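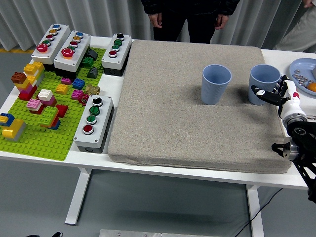

Wokgate > Demonstration Kit > Set-up Guide > Section 4: Open Day Operation

4.1 Before visitors arrive

This section covers use of the arm and hand at open days and booked visits. It assumes that the arm has been mounted and homed as described in Section 2 and that the operator has completed the Ustadora induction. For unattended running, see Section 7. Unattended running is not permitted while visitors are in the room.

1. Lock the table feet and check that the table top does not rock.
2. Place the felt cushion within reach of the arm. Press the corners flat. A cushion that has been stored folded must be left out overnight.
3. Lay the building baseplate on the side of the table away from the arm.
4. Set out the button boxes. Turn each box so that its labels can be read from the operator's position.
5. Press and release every mushroom-head button once. Confirm on the controller screen that each press is logged.
6. Load the program DEMO POUR and set the speed to 20 per cent.
7. Run the program once with no cups on the cushion. Watch the elbow for the whole of the cycle.

CAUTION: Do not raise the speed above 70 per cent in any demonstration. The Vultonberg wrist mount is rated for higher speeds, but the hand is not.

NOTE: Sites with the older De Haan controller must load the program from the service menu. The front panel lists only the first 4 programs.

4.2 Floor and standing positions

8. Mark a line on the floor on the visitors' side of the table. Visitors stay behind it while the drives are on.
9. Post one operator at the controller and one host with the visitors. The host does not operate the arm.
10. Route cables away from the visitors' side. Tape down any cable that has to cross a walkway.
11. Ask staff standing at the table to keep their hands off the table top during a cycle.

4.3 Running the pouring demonstration

12. Stand both cups upright on the back half of the cushion. Use the ribbed cups supplied; smooth cups slip in the fingers.
13. Put the filling in the cup nearer the arm. Dry filling only. Fill to no more than one third.
14. Announce the start aloud, then press the start key.
15. Let the hand close fully before speaking to visitors again. If the grip alarm sounds, stop the cycle and go to 4.4.
16. At the end of the cycle, wait for the arm to return to its rest position before touching either cup. 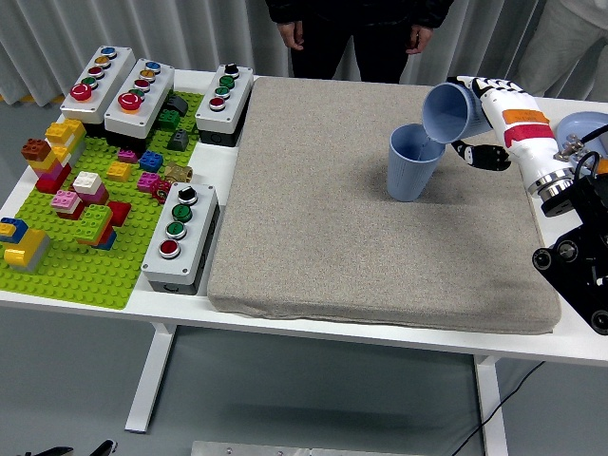
The pour angle is stored as a single value in the program and is the setting most often changed on site. Too small an angle leaves filling behind in the cup; too large an angle throws it past the target. Adjust in steps of two degrees and run a full cycle after each change. At the correct setting the held cup lies nearly horizontal, with its mouth pointing down over the standing cup, and the fingers stay curled below it. If the rims touch, raise the pour height before altering the angle. The factory pour height is 200 mm above the cushion — this suits the supplied cups only.

4.4 Stopping and clearing a fault

17. Press the nearest mushroom-head button. Do not use the selector knob to stop the arm.
18. Ask visitors to step back.
19. Read the fault code and write it in the log with the program name.
20. Support the held cup by its base and open the hand from the jog screen. Do not pull the cup out of the fingers.
21. Release the stop button, reset the drives and repeat step 7.

CAUTION: The hand keeps its grip when power to the arm is removed. Keep fingers clear of the thumb joint.

4.5 After the visit

22. Park the arm and isolate the supply.
23. Wipe the cups and inspect the rims for splits.
24. Return small parts to their dish and check the felt for loose nuts and bearings.
25. Sign the log. Both the operator and the host must sign.

Section revised 30 November 2019. Procedure: Berwyn Parri. Checked on site: Decha Yensuk.

© Wokgate. All rights reserved. | Contact technical support | Back to top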